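Why Does Cloth Wrinkle? 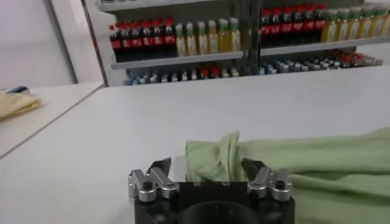

A green cloth pulled up into a fold, with wrinkles in the rest of it.

Take a T-shirt out of the bottom of a drawer and it will be covered in lines. Leave a sheet of metal in the same drawer and it will stay flat. Why is cloth so different?

What cloth is made of

Most cloth is made from yarn, and yarn is made from thin hairs called fibers. Cotton fibers grow on a plant. Wool fibers come from sheep. Polyester fibers are made in factories. In woven cloth, the yarns cross over and under each other. In knitted cloth, they are looped together.

The yarns can slide a little where they meet. That is why cloth bends so easily and can fold in many directions at once.

How a wrinkle forms

When you bend cloth, the fibers on the outside of the bend are stretched and the fibers on the inside are squeezed. If you let go quickly, many of them spring back. If the cloth stays bent for a long time – under a pile of books, for example – some fibers settle into the new shape. Now you have a wrinkle.

Water and heat make this happen faster. Cotton is made of long chains of tiny parts called molecules. Weak links hold the chains next to each other. Water loosens these links. As the cloth dries, the links form again and hold the cloth in whatever shape it is in.

How ironing works

An iron uses the same idea. Heat and steam loosen the links, and the weight of the iron presses the fibers flat. When the cloth cools and dries, it stays flat – until you sit on it.

Try it yourself

Find two old cotton handkerchiefs. Dampen one and keep the other dry. Crumple each into a ball, put a rubber band around it and leave both until the damp one has dried. Then open them up. Which one has deeper wrinkles?

Words to know

Fiber: a very thin thread or hair
Molecule: a group of atoms joined together
Yarn: fibers twisted into a long strand

Written by Lies Schouten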